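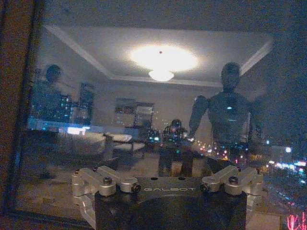
Wrist camera, evening session, mount facing the window. Attached by Hnat Dmytriv.

Ticket: Wrist camera detects people and a lamp outside the window
Project: Cedanis (student robotics club, household tasks team)
Opened by: Hnat Dmytriv
Assigned to: Jamshid Rostami
Priority: Medium
Status: Closed, one follow-up open

Description
When the wrist camera points at the window after dark, the person detector reports a person on the far side of the glass. The planner then treats the window area as occupied and stops the arm. It also reports a ceiling lamp, at a depth that makes no sense. In daylight the same arm pose gives no detections at all.

Steps to reproduce
1. Wait until dark. Room lights on.
2. Load the Karon arm profile.
3. Move to pose 19 (facing the glass).
4. Start the detector with default settings.
Expected: no person, no stop.
Result: person reported, arm stops with "zone occupied".

Comment, Jamshid Rostami, 6:40 pm
Looked at the attachment. The detector is picking up the reflection of the room. You can see the ceiling light, whoever is holding up their hands in the middle, and the two humanoids on either side, all on top of the city lights. Does it ever label the humanoids as people?

Comment, Hnat Dmytriv, 6:52 pm
Sometimes. The one on the right gets labeled person in maybe half the runs. The left one is too blurred and usually gets nothing. The real person gets labeled every time.

Comment, Jamshid Rostami, 7:05 pm
Please try these and post results for each one separately:
a) room lights off
b) exposure locked at 4000
c) exposure locked at 1000
d) confidence threshold raised from default

Comment, Hnat Dmytriv, 7:48 pm
a) Lights off: detections gone. We can't run the task like this, the gripper can't find the handle.
b) 4000: same as auto exposure. Person still reported.
c) 1000: person drops out most of the time, lamp still reported. Image is grainy and the mount edges get hard to see, so hand-eye calibration complains.
d) Threshold up: humanoid label goes away, person stays. Also lost a real person standing by the door, so I put it back.

Comment, Yevdokiia Stetsiuk, 8:15 pm
Please don't leave the threshold raised on any shared profile. The safety check for the course uses the same file. I diffed it and it is back to default, thanks.

Is the depth value for the reflected person farther away than the window? If so we can cut on that.

Comment, Hnat Dmytriv, 8:31 pm
Yes, when there is a value. A lot of frames have holes where the glass is. Log from pose 19, 28 frames: the ones with depth all put the person behind the window plane.

Comment, Jamshid Rostami
Added a window plane to the room map. Any detection whose center falls inside the window outline is now tagged "glass" and does not trigger a stop by itself. The base camera still does its own person check and still stops the arm. That part is not changed and should not be changed.
Branch is leite-glass-mask. Needs a test by someone other than me.

Comment, Imtiaz Siddiqui
Tested on the branch. Pose 19, lights on, dark outside. Reflection tagged glass, arm keeps moving. Then I walked between the arm and the window. Wrist camera tagged me as glass too, base camera stopped the arm. So it works but only because of the base camera. If the base camera is unplugged the program should refuse to start. Right now it only prints a warning.

Comment, Yevdokiia Stetsiuk
Agree with Imtiaz. Not merging until that is an error.

Comment, Jamshid Rostami
Changed to an error. Startup now exits if the base camera is missing. Pushed.

Comment, Imtiaz Siddiqui
Retested with the cable out. Exits. Plugged in again, runs. OK from me.

Resolution
Merged. Default exposure and threshold unchanged. Window outline has to be measured again if the base is moved.

Follow-up
Lamp still shows up in the object list with a bad position. Does not stop the arm. Moved to its own ticket, assigned to Vitalii Zakharchenko. He wants to try the curtain first.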